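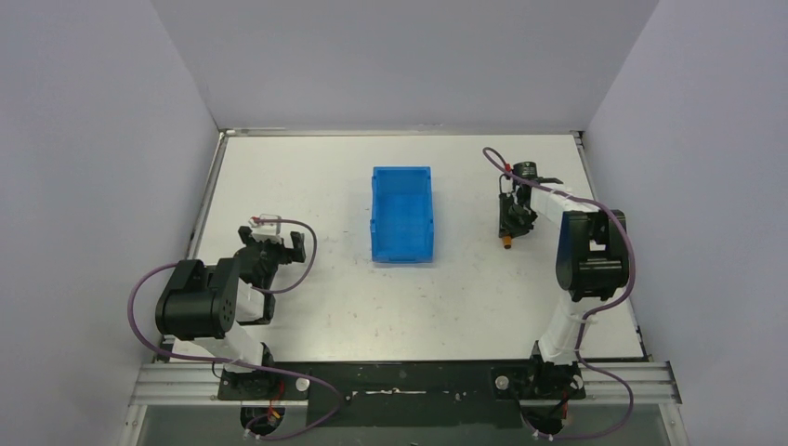

Minutes of the working meeting on hand-guided and remote demonstrations, Momitport workshop, 26 July 2019. The meeting was opened by Vasco Barros at the usual hour, and the minutes of the previous meeting were accepted with one correction (the word "replay" in item 3 should be read as "recording"). The main subject was the bin task on the two-arm table, which must be ready for the visit of Brestetti in September. It was agreed that the starting position for all new recordings will be the blue bin in the centre of the table, lengthwise, with nothing inside, and one arm on each side of it. Whoever starts a session must check this before pressing record.

Present: V. Barros (chair), the two operators of the morning shift, one operator of the afternoon shift, the person responsible for the data, and the representative of Nogueira by telephone. The afternoon operator left after item 4.

1. State of the recordings

The person responsible for the data reported that 157 demonstrations of the bin task are now stored. Of these, 30 were made by guiding the arms by hand and all the others by remote control with the leader handles. The files were opened and checked one by one. In six of them the operator stops for a long time in the middle, and it is not clear if he is thinking or if the handle lost the connection. The chair asked to keep these six in a separate folder and not to delete them until the next meeting.

The morning operators said that the hand-guided demonstrations are slower to make but look more natural when the bin must be tilted. With the remote control the two arms often arrive to the bin at different moments, and then the first arm pushes the bin before the second one can hold it. It was discussed if this is a fault of the operator or of the delay in the software Jirar. No agreement was reached. The chair proposed to measure the delay first and discuss after.

2. How to guide the arms by hand

There was a long discussion about where the operator should put the hands. One operator holds the forearm and the other one prefers to hold the wrist. When the wrist is held, the hand of the operator can come in front of the camera which is on top of the right gripper, and these pictures are then of no use for the training. It was decided:

- The right arm is guided by the forearm only.
- The left arm may be guided by the forearm or by the wrist, but the same way during the whole session.
- The operator writes in the session sheet which way was used.
- The operator does not lean over the table during the recording.

The Nogueira representative asked if a person guiding both arms at the same time becomes tired. The operators answered yes, after some repetitions the shoulders hurt, and the last demonstrations of a session are less good than the first ones. It was agreed to make a pause after each block, also when the operator does not feel tired.

3. Cables

The purple cables make a loop over each arm and go down at the front side of the table. One operator told that during hand guiding he must take care not to catch the loop with his sleeve, more on the left side, where the cable passes above the gripper. He asked for a shorter loop. The chair was against this for the moment, as a short cable can pull when the arm reaches to the far side. It will be tried with a clip on one arm only. Until then, no loose sleeves at the table. The cables which come out at the front should also be tied together below the rails, so that the operator can stand closer.

4. Remote control

The afternoon operator presented his notes on the remote control. In his opinion the new persons learn it faster when they first move one arm only, and take the second arm on the next day. The chair found this reasonable and asked him to write it on one page. The page should include:

- how to bring the leader handles to the same position as the arms before switching on,
- what to do when one arm does not follow,
- how to close the recording if the attempt has failed.

On the last point there was some confusion. Until today, a part of the operators was saving the failed attempts and another part was not. From now on all attempts are saved, and the failed ones receive the mark F in the name of the file. The data person will ask from Jirar if the mark can be added with a button.

5. Table and walls

The marks on the white table top were mentioned. They are mostly in the front half, close to the arms. The Nogueira representative asked if they can disturb the learning. The data person thinks that small grey marks are no problem, but she would like that the table is cleaned always in the same way, and not only before visits. The chair asked not to stick paper or tape on the walls at the sides, even for a short time. If somebody needs to mark the place of the bin, it should be done on the screen and not with a pen on the table.

6. Visit of Brestetti

Brestetti would like to try to give a demonstration themselves. The chair agrees, under the condition that one of our operators stands beside and keeps the hand on the stop button. They will be offered both methods, first by hand and then by remote control. The two demonstrations will be recorded but not put together with the others. The question who pays the travel was left for a later moment.

7. Other matters

A second bin was requested, in another colour. The chair will ask for the price. The chair in front of the left handle is broken and must be changed (second time on this list).

Actions

Measuring the delay of the remote control: V. Barros, with the morning operators.
Separate folder for the six recordings: data person.
One page about remote control: afternoon operator.
Clip for the cable, one arm only: morning operators.
Question to Jirar about the F mark: data person.
Price of second bin, new seat: V. Barros.

The next meeting will be held when the delay is measured, and at the latest in the first week of September.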